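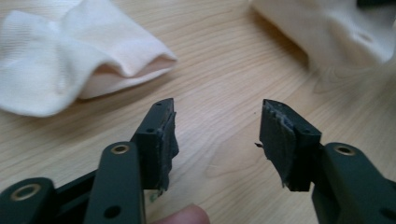
Slide 1. Flatbread, a Love Story with Smoke Damage

Wait for the latecomers. They will be the ones who stopped for coffee. Thank everyone for choosing this over the knife-sharpening session next door, where at least they would have gone home with something useful.

Say who I am: a person who has written a food blog for 5 years and has burned dinner in four countries. Tonight is the trip to Gultel and what it did to my idea of bread.

Slide 2. How I got to Gultel

Bus from Mellum, 59 kilometers, most of them uphill. I went in July, when sensible people are lying down. The guidebook gave the town two lines and spent one of them on the parking.

Pause here. The parking line usually gets a laugh. If it doesn't, move along briskly.

Slide 3. The bakery

Kováčik is a bakery with one oven, one counter and a queue that starts before the sun does. It sells a single item until ten and then it sells nothing. I asked for the menu and was handed a flatbread.

Describe the taste: sour, a bit salty, caraway in the background, blistered on top. Don't say "rustic." I promised myself.

Slide 4. The dough

Flour, water, salt, caraway and a spoonful of yesterday's dough. Overnight in a cool place. I wrote "cool place" in my notebook as if I had one. My kitchen in summer is a proving drawer with a sink in it.

First batch at home: over the rim of the bowl by midnight and halfway to the toaster. Put it in the fridge. Use less starter than you want to.

If someone asks about bread machines, be kind.

Slide 5. The oven

My old oven was a pile of bricks with ambitions. The Gotumen replaced it and holds its heat much better, although it took me 38 loaves to stop treating the door as optional. Hand around the notebook with the bake times. Ask for it back this time.

Short version for the note-takers: let the flames die down, rake the coals to one side, brush the floor, then throw in a pinch of flour. If it goes black at once, have a drink and try again later.

Slide 6. What to eat with it

White cheese, raw onion, plum jam. Together, yes. Let them groan.

The post with this recipe got 3000 visits in its first week and one comment, which was a correction to my spelling of caraway.

Slide 7. Questions

Someone will ask if it works in an ordinary oven. It does: highest setting, heavy tray heated first, window open. Someone else will tell me about their sourdough. Allow two minutes, then point to the bread table and let go of the microphone.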